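Votport Opens Tea Room and Repair Counter at Its Illau Workshop

ILLAU, 21 February 2018 – Household goods maker Votport is opening the doors of its Illau workshop to the public with a tea room on the ground floor and a repair counter right next to it. Visitors can order a pot of tea, look through the current range, and bring in a kettle that needs a new knob, handle or lid.

The room covers 820 square feet and used to hold packing material. It now has low tables, benches along two sides and a stone-look floor that was already there under years of cardboard. There is seating for 50, and the big street windows have been uncovered for the first time since Votport moved in.

"We have been wanting to do this for so long," said Hina Durrani, who heads the Votport workshop. "People in town walk past and ask what we make, and we end up bringing things out to the sidewalk to show them. Now they can come in, sit down and have a cup of tea with the thing they were asking about!"

The opening also brings the first public showing of Lis, a small collection of tableware and serving pieces designed by Tariq Gilani. Lis has 9 pieces, among them a teapot, a milk jug, two sizes of tray and a set of stacking cups. All of them were drawn for low tables, where people reach down and across and where a tall pot quickly gets in the way.

"I grew up with tea on a low table, and everybody leaning in from all sides," said Gilani. "You learn fast which handles are good and which ones burn your fingers. I kept a notebook of those – the bad ones too – and a lot of Lis comes straight out of it."

Tea comes from Candov, a blender three streets away, which has put together a black tea, a green tea and a mint blend for the room. The mint is served with or without sugar. Cakes and savory pastries will change through the week.

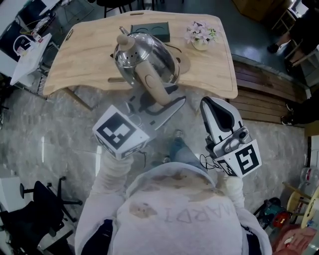
Low tables set the tone for the whole room, and the team spent most of October deciding how much should go on each one. The answer was very little. A polished stainless steel kettle with a wooden knob on its lid has the middle of the light wooden table to itself, on a round wooden base, and a small white pot of pink and white artificial flowers is enough color beside it. The tabletop has rounded corners, so there is nothing sharp at shin height when you squeeze past to your seat.

The repair counter takes kettles, teapots and coffee pots of any make. Small jobs such as a loose handle or a missing knob are done while the owner waits, and larger ones are usually ready in 3 days. Prices are posted on the counter, and Votport will tell people plainly when a pot is past saving.

"Bring the ugly ones," said Durrani. "Bring the one your aunt gave you that drips. We love those, and we would much rather fix it than see it go in the trash."

The tea room is open from mid-morning until early evening. No reservation is needed, except for groups that want to take over a full bench. Children are welcome, and strollers can be left inside the front door.

Press visits to the workshop and interviews with Hina Durrani and Tariq Gilani can be arranged through the Votport office in Illau.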